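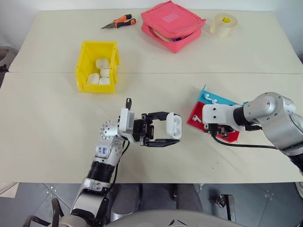 写真:Sandrine Arnaud

Tendham スコアブック・データセット

概要
Tendham 地区のクラブクリケットで手書きのスコアブックに残された試合記録を、一球ごとの表に起こしたものです。収録しているのは1イニング30オーバー制の試合で、全部で307試合あります。チームは地区内のクラブに限り、学校の試合、招待試合、室内クリケットは入れていません。
入力と点検は Hulari の作業班が行いました。データの管理は Blandine Perrin、スコア記法の整理は Clive Bellamy が担当しています。

収録内容
matches.csv 試合ごとに1行。対戦チーム、会場、トスの結果、先攻・後攻、勝敗、シーズン内の月。
innings.csv イニングごとに1行。得点、ウィケット数、消化オーバー、エクストラの内訳。
balls.csv 投球ごとに1行。本体のファイルです。
players.csv 選手コードと利き手、投球タイプ。氏名は含みません。
sample.csv balls.csv の先頭から2,000行を抜き出したもの。読み込みの確認用です。
notes.txt 判読できなかった箇所と、その扱いの一覧。

文字コードはすべて UTF-8(BOM なし)、区切りはカンマ、改行は LF です。空欄は「記録なし」を表し、ゼロとは区別しています。集計するときに空欄をゼロで埋めると、エクストラの合計が原本と合わなくなる試合があります。

balls.csv の主な列
match_id 試合コード。matches.csv と対応します。
innings_no 先攻が1、後攻が2。
over オーバー番号。0から始まります。
ball オーバー内の投球順。ワイドとノーボールも一球として数えるため、6を超えることがあります。
striker 打者の選手コード。
non_striker 反対側の打者の選手コード。
bowler 投手の選手コード。
runs_bat 打者につく得点。
runs_extra エクストラの得点。
extra_type wide、noball、bye、legbye のいずれか。penalty は innings.csv のみに記録。
wicket アウトがあれば1。
wicket_type bowled、caught、lbw、runout、stumped、hitwicket、その他。
fielder 捕球や送球にかかわった選手コード。わかる場合のみ。
legibility 判読度。a は問題なし、b は前後の合計から確定、c は推定。

non_striker の列は原本に直接の記載がなく、得点の奇偶とオーバーの切れ目から計算で入れています。ランアウトで打者が交差していたかどうかが書かれていない場合は空欄です。

入力の手順
原本は1冊ずつ平置きで撮影し、画像を見ながら二人が別々に入力しました。両者の結果を突き合わせ、食い違った投球は Marcelle Ferrand が原本に戻って決めています。そのあと、次の合計が一致するかをスクリプトで調べました。
打者ごとの得点の合計とエクストラの合計を足したものが、イニングの得点になること。
投手ごとの失点にバイとレッグバイを足したものが、イニングの得点になること。
各オーバーの有効投球が6であること。

三つめの条件を満たさないオーバーは、原本どおりに残しています。審判の数え違いで5球や7球になったオーバーは実際にあり、スコアラーが余白に一言書いている試合もあります。直してしまうと当日の記録と違うものになるため、補正はしていません。
ペナルティの得点があるイニングでは、一つめと二つめの照合の前にその分を差し引いています。
合計がどうしても合わなかった試合は42あります。matches.csv の balance 列が n になっている行です。得点分布の分析に使う場合は、これらを除いた結果も併せて見てください。

スコア記法について
スコアブックの書き方はクラブによって違います。ワイドを十字で書くところもあれば、点で囲むところもあり、メイドンオーバーの M の字の書き方も一様ではありません。Mirkerell のクラブは途中でスコアラーが代わっていて、代わる前の冊子ではレッグバイとバイを区別していません。この分の extra_type は bye にまとめ、notes.txt に試合コードを挙げました。
ドットボールの点が鉛筆で薄く、消し跡と見分けにくい箇所もありました。オーバーの合計から決まるものは b、決まらないものは c としています。 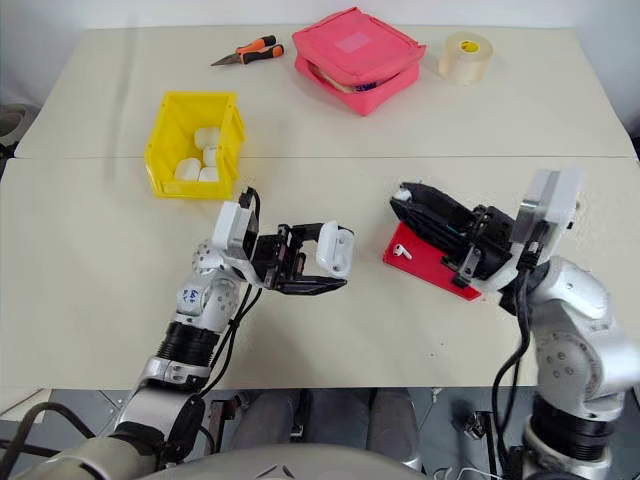

既知の問題
雨で短縮された試合では、後攻の目標得点が原本に書かれていないことがあります。その場合 target 列は空欄です。計算方法が試合ごとに違っていたようで、あとから推定することはしませんでした。
同じ選手が二つのクラブに登録していた場合、選手コードが別になっている可能性があります。Eugénie Brunet が名簿と照らして統合を進めていますが、古い冊子の分はまだ終わっていません。
姓のイニシャルだけで書かれた代理の守備者は、まとめて SUB というコードにしています。選手別の捕球数を出すときは除いてください。
会場名は原本の表記をそのまま使っています。Lecomte グラウンドは改修前後で境界線までの距離が変わっているので、境界打の比較では注意が必要です。改修は1月に行われ、前後の別は matches.csv の ground_version 列でわかります。
試合開始時刻は予定の時刻です。午後1時開始と書かれていても、実際の第一球の時刻は記録されていません。

向いている使い方、向いていない使い方
オーバーの進み方と得点の関係、投手交代の傾向、アウトの種類の集計などには十分使えます。スコア記法の比較や、手書き記録の読み取りの検証に使った例もあります。
打球の方向、球速、投球の長さは記録されていません。守備位置もありません。上位のリーグとは競技水準も試合の長さも違うため、選手の評価をそのまま移すことはできません。個人の成績から本人を割り出そうとする使い方はしないでください。

選手の氏名について
公開版では氏名をすべてコードに置き換えました。対応表は Hulari 側で保管し、配布していません。自分の記録を外してほしいという申し出があれば、選手コードを共通の匿名コードに差し替えます。投球の行そのものを消すとイニングの合計が崩れるため、行は残ります。

更新
誤りの修正はまとめて反映し、変更した行を changes.csv に載せます。列の名前を変えるときは、ひとつ前の版の列名を一版だけ残します。
報告には match_id、innings_no、over、ball を書いてください。原本の該当ページを見直したうえで返事をします。原本画像の配布はしていませんが、該当ページの閲覧については個別に相談できます。

利用条件
研究、教育、クラブでの利用は自由です。再配布する場合はこの文書を同梱し、加工した点を明記してください。賭けの予測サービスへの組み込みは認めていません。
引用の際は「Tendham スコアブック・データセット、Hulari」と書き、使った版の番号を添えてください。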